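The Planner Says It Is Done

By Yolanda Arrieta

Hae-won Noh has a rule for demos: ask to see the log. So when Dunura, a small software firm, invited me in June to watch its new task planner clear up scrap paper, I asked for the log.

The pitch is familiar. You type a request, the planner splits it into steps, and a learned policy turns each step into joint motion for two arms. Angeliki Baloskas's name is on most of the code, and she is proud of how little of it there is. The policy was trained on 3,000 recorded runs. She says it no longer needs a script.

Maybe. The log I read covered 16 attempts. In three of them the planner marked "sweep" as finished while the perception module was still reporting paper on the floor. Both halves of the software were sure of themselves, and neither had been told to check with the other.

Agathe Lemaire, who writes test tools at Trustby, has seen this before. "People measure the motion because motion is easy to measure," she told me. "Did the arm reach the pose? Fine. Is the floor clean? That's a different number, and it's usually lower."

Dunura's fix is a second camera check after each stroke, which adds up to three seconds. Balaskas thinks customers will accept the wait. I think they will ask why the check was ever optional, and what happens when the paper is the same color as the floor. I asked her that one. She wrote it down.
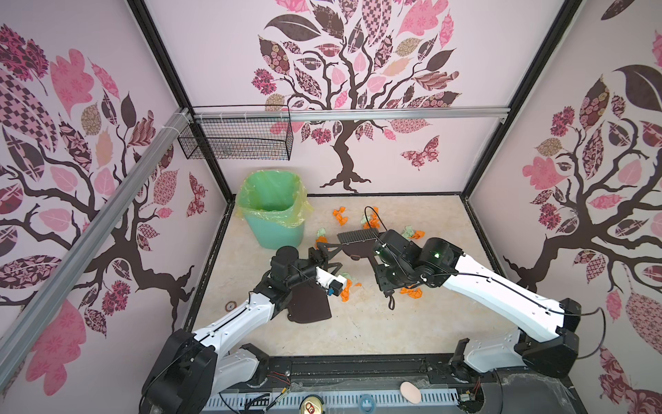
Two arms, a dustpan and a floor scattered with crumpled orange and green paper, the planner's test task at Dunura.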